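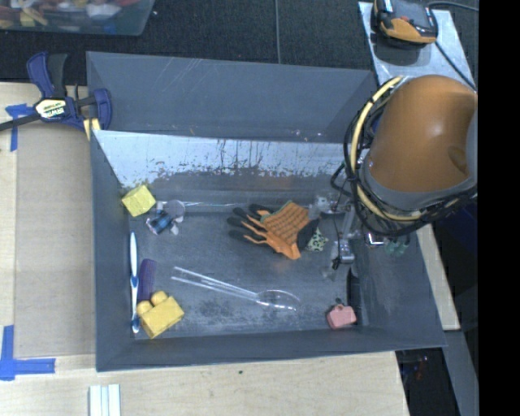 Figure 3. Collection cell at the Astgate site, seen by the fixed camera.

3.2 Gathering pick examples

The grasp model is trained on picks recorded in two cells, one in our own lab and one at Astgate. Each recorded pick holds the camera view before the arm moves, the grasp point that was chosen, and a label for whether the item left the bin. We wanted items that differ in shape, stiffness and surface, so the bin is filled with household goods and toys. The bin in Figure 3 holds a work glove, a toothbrush and a comb along with a clear plastic utensil, which shows up mainly as a few bright edges. Clear items of this kind gave our earlier depth-based labels the most trouble, and we kept them in the set on purpose.

Items are drawn from a pool of 93, named the Kermani pool in our logs. An operator tips a new mix into the bin after every 50 attempts, whether or not the last mix was cleared. Between changes the cell runs alone. The arm drops each item back into the same bin from a random height — this turns the pile over and saves a second station.

Grasp points came from a scripted policy for the first 40 mixes and from the current model after that. We retrained at the end of each day and loaded the new weights before the next run. By the end of February the Astgate cell had logged roughly 4000 attempts. Runs stopped by a cable fault or a moved bin were dropped whole, and no single attempts were removed by hand.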